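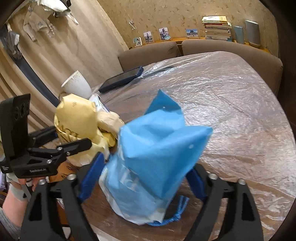

Abdul-Rahman Frimpong has paid rent on 19 apartments and remembers the closets of every one. He now teaches a Monday evening class in Drurkent on packing to move, which fills up each October with people who swear they own very little. "They all say that," he tells me. "Then I ask about the kitchen and they go quiet." He is a believer in soft bags, the blue fabric sort with a drawstring, and he has no patience for the plastic tub. "A tub is the same size when it's empty. You end up moving air across town."

His own worst move was to Zoltlow, 493 miles in a truck with no radio. He had packed the truck keys. "In a box marked Misc," he says. "I had 30 boxes marked Misc."

I ask what people should throw out first. Cables, he says, then any mug with a company name on it. Books he won't discuss. "I've been yelled at over books."

His wife, he admits, does not let him pack her things. She moved out of the Kaplan Street place with two suitcases and a lamp, and was eating lunch while he was still looking for the tape.

They have been in the current apartment four years, a record. Has he unpacked?

"Mostly," he says, and asks if I'd like more coffee. It comes in a Jesteo Insurance mug.

3,414 shares
19 comments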